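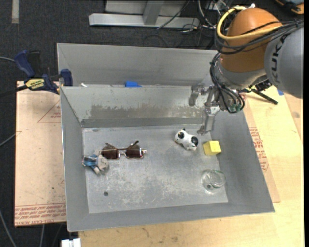 Surface wear in shared storage containers was studied at the Narkthorpe site over 108 days, ending in June. The aim was to find out whether wear on inner walls could be graded by eye with enough agreement between graders to replace a thickness gauge. Grade 3 was assigned where a wall carried a continuous worn patch with a ragged upper edge, as on the back wall of the front grey metal bin, where the patch is brownish and a smoother band remains below it. Scuffing on the floor was recorded separately and did not affect the wall grade.

## Method

Fouad El Ouafi and Mechthild Stöckli graded 335 walls independently, using a five-point scale. Neither saw the other's sheet. Gauge readings were taken afterwards by Jasper Van Beek.

## Results

The graders differed by more than one point on 5 walls. Agreement was weakest between grades 2 and 3, where staining was easily mistaken for loss of surface.

## Limitations

Lighting was not controlled. Painted containers were left out, so the scale should not be applied to them without further tests.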